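In Praise of Owning Fewer Clothes and Wearing Them to Death

April 10, 2019

I own one sweater I love, and I have worn it 95 times since August. I know this because I started keeping a tally on the inside of the closet door, a pencil mark for every wear, and I can't recommend it enough. It's the cheapest hobby I've ever had, and it has changed the way I think about getting dressed more than any magazine or store window ever did.

My argument is simple. Most of us would be happier with a small pile of clothes we wear until they give out. I don't mean a "capsule wardrobe" in beige and oatmeal, with a shopping list attached (why is there always a shopping list?). I mean the stuff you already have, worn a lot, and looked after well enough to keep going.

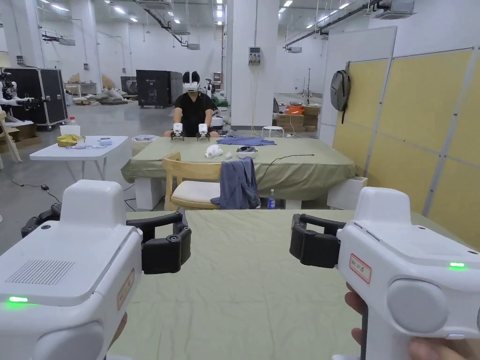 When I first emptied my drawers onto the bed I found 22 T-shirts. I wore four of them. The rest were there out of guilt, or because they came free with something, or because I'd paid good money and didn't want to admit I hated the neckline. I gave most of them away that weekend and did not miss a single one. What I did notice was how much nicer the mornings got! Everything left in the drawer was something I was glad to put on.

People tell me this must get boring. I find it the other way around. When you wear the same shirt week after week you get to know it. You learn that it hangs better dried flat, and that the left cuff wants to roll while the right one never will. My grandmother's generation knew their clothes like this, down to which seam would go first, and they'd have a matching thread waiting in the tin. 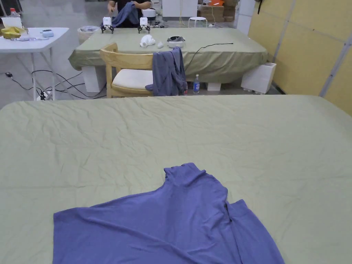

A purple long-sleeve spread out flat, not yet folded.

Take care of things, then. Care is the part of this I'm most excited about, and it's a lot easier than it sounds. Wash less often. Wash cooler. Turn dark colors inside out. Keep knits off hangers, please, unless you like shoulders with little horns on them. I went to a repair evening at Mernitix, a fabric shop two bus rides from my house, mostly to get out of the rain, and came home able to darn a sock. It was a terrible darn, lumpy as oatmeal, and I wore that sock with more pride than any new pair I've bought.

Folding deserves a word too, and I say this as someone who lived out of a laundry basket for most of my twenties. A folded shirt gets worn. A shirt in a heap gets passed over until it's the only thing left, and by then it looks so sad that you start thinking you need a new one. I'm sure that plenty of shopping trips began at the bottom of a heap. Ten quiet minutes with the radio on would have saved the money.

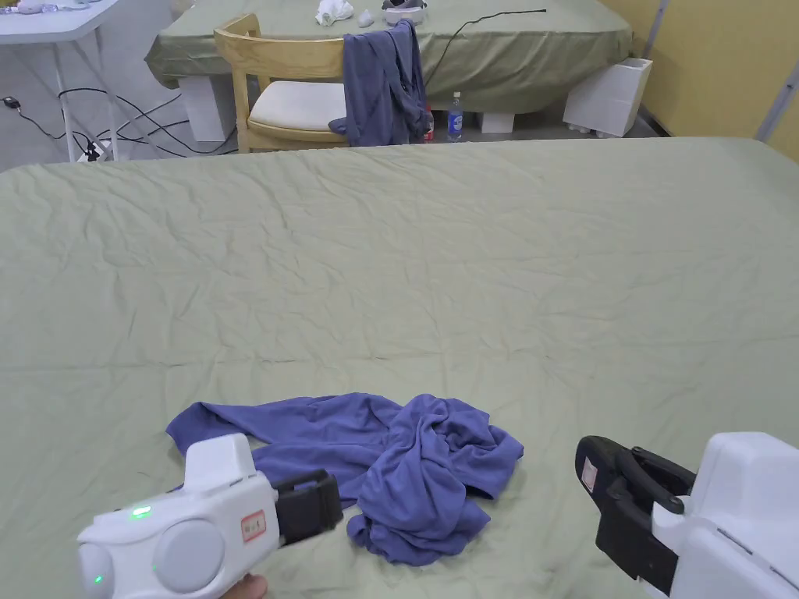 Now, the money. The coat I wear every winter came from Halász, a tailor's shop that has since closed, and it cost me $293, which made me feel faint at the time. I am on my eighth winter in it. The lining has been replaced once and the buttons twice. Before that coat I went through a cheap one every year or so, and every one of them pilled or split at the pocket. I know very well that not everyone can put that kind of money down at once. I couldn't have done it a year earlier. But the same thinking works at a thrift store with 2 dollars in your hand: check the seams, rub the fabric between your fingers, look at the elbows, and ask whether you'd want to see this thing a hundred times. If the answer is no, leave it on the rack for somebody who does.

I'd love to see clothing companies talk about wear the way car makers talk about miles. Imagine a tag that said how many washes the collar was tested for! I would read every tag in the store. Until then we have our own pencil marks, and I think we should share them. Tell your friends how old your jeans are. Brag about it. If someone says "nice shirt," tell them the year you got it, and watch how quickly they start telling you about theirs.

I put an earlier version of this up on a message board and got a long string of answers, most of them about beloved flannel. One reader wasn't so sure. 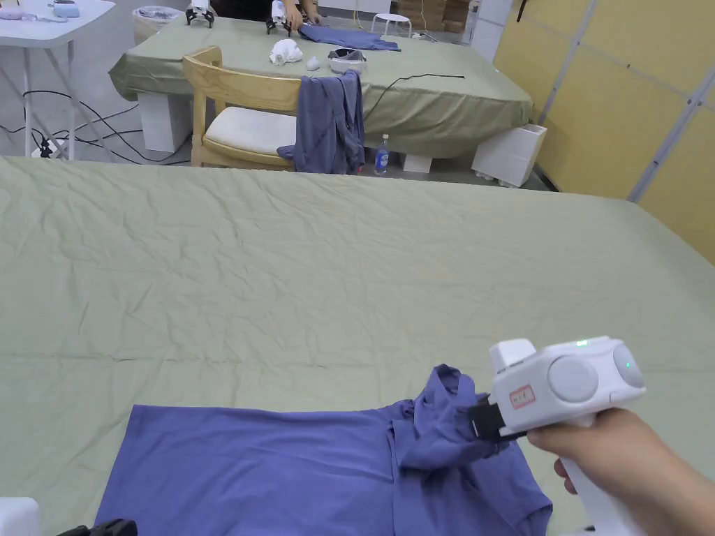
Truvitz wrote that all this is fine for people who work at a desk, but I go through shirts in a season no matter how I wash them, and I'd rather buy five cheap ones than cry over a good one. Fair enough, and I've been chewing on it ever since. Work clothes live a harder life, and I wouldn't ask anybody to weld in their favorite sweater. Still, I'd love to know how many wears those five shirts get between them. There's plenty of room on the closet door.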